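From: Mirjam Hubmann
To: adjunct-list
Subject: Re: Renewal letters

Leopold Koller wrote:
> Has anyone in the evening program had a renewal letter yet? The
> dean's office told me May, and then told me to check the portal.

I checked the portal. It thanked me for my interest in Grisus College, where I have taught for four years.

Andri's letter came, with one section in place of his usual two. Mathias got a form asking him to rate the renewal process, which he would be glad to do once he has been through it. The union has 789 signatures on the petition and the provost has promised to read it "in spirit."

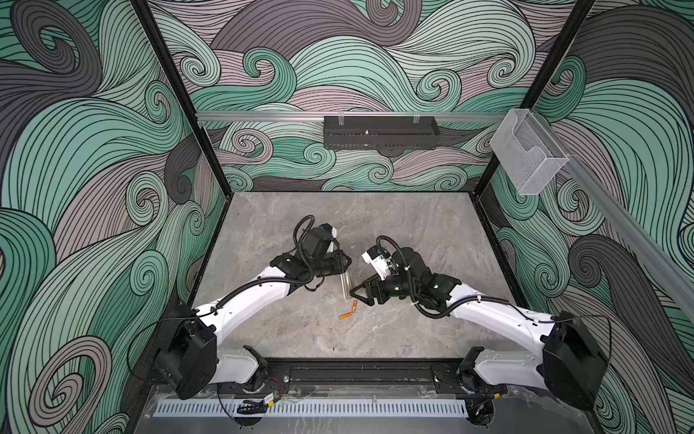

Two arms and a wave-pattern wall, Jang Hall

If you haven't signed, please do it before the senate meets. 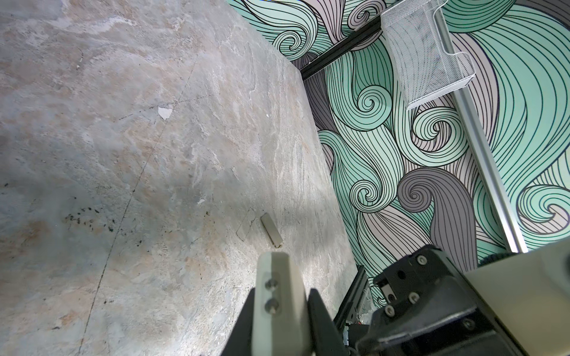
Fabian is collecting copies of old contracts, so send him yours, even the one with the wrong name on it. Mine says Herman.

Mirjam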